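Print this page
E-mail this page

Speaker notes: Learning to darn, and why I can't stop
Talk for the Sundside Mending Circle, Saturday

Hello, hello, come in, there are seats down the front and I promise I don't bite. My name is Remedios Buenaventura and I have been mending clothes for other people for 6 years, and for myself a good deal longer (my own pile is still the one that never gets any smaller!).

Start with the jumper. Hold up the green one, elbows first. Let them pass it round while I talk. Ask who has thrown out a jumper because of one elbow. Wait for the hands. Put my own hand up as well.

I learned from my aunt in Dumlao, who kept her wool in biscuit tins and would not let me touch a needle until I could tell her which way the threads ran. I thought she was being difficult. I was eleven and wanted to get to the sewing! But it is still the first thing I do with any piece of cloth that comes in. I pull it gently along its length, then across, then corner to corner, and I watch what it does. Woven cloth hardly moves on the first two and gives beautifully on the third. That diagonal give is the bias, and if you forget about it your patch will pucker the first time somebody sits down.

Pause for questions about bias. There are always questions about bias.

Now wrinkles. I love wrinkles. A crease that runs off at a slant is telling you the cloth is being pulled from somewhere, so follow it back and see where it starts. On a pair of trousers it's very often the pocket. On a coat it's the lining, nine times out of ten, hanging a little too short and tugging everything up with it. 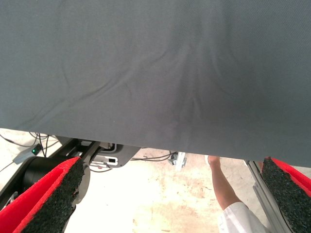

Page 5

Dark grey cloth is a lovely thing to practise on, by the way, with one warning: matching the thread. Take the cloth to the window. Shop lights will tell you charcoal and navy are the same colour and you'll find out at the bus stop that they aren't. I go one shade darker than I think I need, as a lighter thread jumps out and a darker one sinks in.

Hems next. Tharindu Fakir is going to come up and help me with this bit (Tharindu, bring the pins). He'll stand on the box and we'll mark a hem on him from the floor up, with a ruler. Always from the floor up! Hips are uneven, waistbands slip, and the floor stays where it is. Let everyone see the pins go in sideways along the fold. Get him to turn round slowly. Then let the poor man down.

Show the darning mushroom. Show the tea mug I used before I had a darning mushroom. Both work. Lay the long threads first, well out into the sound wool on every side, and don't pull tight. Weave across, over and under, and push each row up with the needle. Leave a tiny loop at the end of each row so there's room for it to shrink in the wash.

If time is short, skip the zip story and go straight to the sample table.

Sample table: everyone takes a square, a needle and a length of wool. I've cut 200 squares, so please take one home for a friend too. The wool is from the Fundden market and the colours are mad, have fun with them. Left-handers, come and sit by me and we'll work the rows from the other side.

Remind them the next session is in March, same room, and it's buttons. Bring a coat.

Print this page
E-mail this page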